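Renance Mixed-Item Picking Station
Product code RN 232
Available from the Drustthorpe depot

The Renance is a single-arm picking station for stores, kitchens suppliers and packing rooms that handle a lot of different things in small numbers. It picks one item at a time from a flat, cloth-covered surface and sets it down where the job sheet says.

Food shapes and household goods on dark cloth 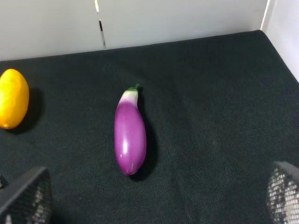
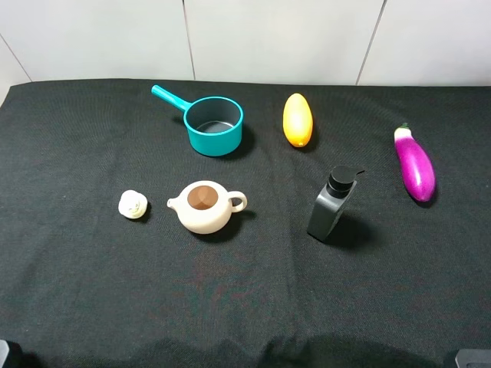 Most picking rooms we supply used to have one person standing at the bench for a whole shift, sorting returns or making up small orders. With the station in place, that person loads the surface, checks the screen and deals with anything the arm has refused. There is less reaching and less lifting. There is more walking between benches, and staff should be told so before the unit goes in.

One trained operator can look after 3 stations. Please don't plan for more than that in the first few months. The arm stops and waits when it is unsure of an item, and a waiting arm needs somebody close by.

Jobs usually change in the following ways. Bench staff move to loading and checking. The shift lead takes over the job sheets, which were often kept by the office before. Cleaning the finger pads is a new task and has to be given to a named person on each shift. At our Bralstead customer site it was shared between everyone at first and was often missed.

What is supplied
Arm and two-finger gripper with gridded pads
Wrist camera and fixed bench camera
Dark work cloth and one spare
Liao control box with screen and stop button
Printed operator guide

Care
Wipe the pads at the start of each shift. Brush lint from the cloth daily. Pads should be changed after 2,000 hours of use.

Training
Half a day for operators and a full day for shift leads, both on site. We ask that the people who now do the picking attend, as they know which items are awkward. Refresher sessions run each November.

Ordering
Delivery and fitting are included within mainland Britain. The station runs from a normal wall socket. Spare pads and cloths can be ordered separately, quoting the product code.

Page last updated 12 March 2019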